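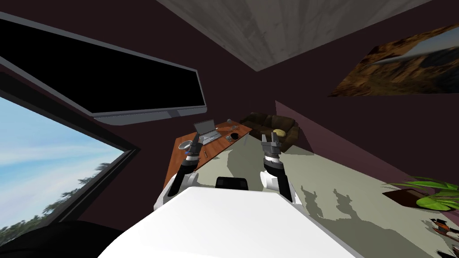
A wall in deep maroon-brown, with the television and the window close together. Rendering: Nomard

The dark room comes back

When I moved to Fikbridge, every flat I visited was white. The walls were white, the doors were white, and the agent told me each time that this made the rooms bigger. I did not find them bigger. In December, when it is dark before the children are home from school, I found them rather cold, like a kitchen in which no one has cooked yet.

This is changing. In the paint shop on the harbour road the brown and red tins have moved from the lowest shelf to the one at eye height. At Harms, a small maker of wall paint outside the town, they told me that the dark colours were for many years only a service for hotels and old pubs. Now they mix more of them for private homes than for all the hotels together. The card of colours has 357 shades, and 70 of them are what the company calls "evening colours": maroon, plum, bottle green, a brown with much red in it.

I come from a country where the best room was always dark. My grandmother's was the colour of strong tea. We were not allowed to play there, but in the evening the adults sat in it with one lamp, and from the corridor it looked like the inside of a lantern. So I am not a neutral person in this matter.

The usual fear is that a dark wall eats the light. It does eat some of it, and one should be honest about this. A room with one small window to the north will be dim at midday, and you will switch on a lamp in order to read a letter. But many of us are at work at midday. We use the living room after supper, and for those hours the colour does its work very well. The corners go soft. Faces look warmer. A large black television, which on a white wall is the first thing every guest sees, becomes much quieter on a brown one.

Windows also behave differently. On a white wall a window is one bright area beside another. On a maroon wall the sky and the trees stand out strongly, almost as if somebody had hung them there. A couple I visited in Orkness, in a terraced house with a very ordinary garden, said they had started to look at their own hedge.

The ceiling is where people disagree. The shop will advise you to leave it white, and most do. I think a pure white is too hard against a deep wall, and a light grey is kinder. Some paint the ceiling in the wall colour as well. I have sat in one such room and liked it for an hour, and after that I wanted to go out.

Now the practical side, which is less romantic. Dark paint shows every mark of the hand, and a cheap matt paint will shine where you have rubbed it. It needs a grey undercoat and then two coats, often 3. The walls must be filled and sanded with more care than you would like. For a middle-sized room I paid a little under what a good armchair costs, and the sample pots alone, because I could not decide, came to more than 200 crowns.

Please do buy the sample pots. Paint a big piece of card, not the wall, and carry it around the room for several days. The colour I loved in the shop was purple at breakfast. The one I chose in the end looked like mud in the tin, and my neighbour, who was holding the ladder, asked me twice if I was sure.

My room has been brown since the winter. I wash the skirting boards more often than before, and I have bought a second lamp.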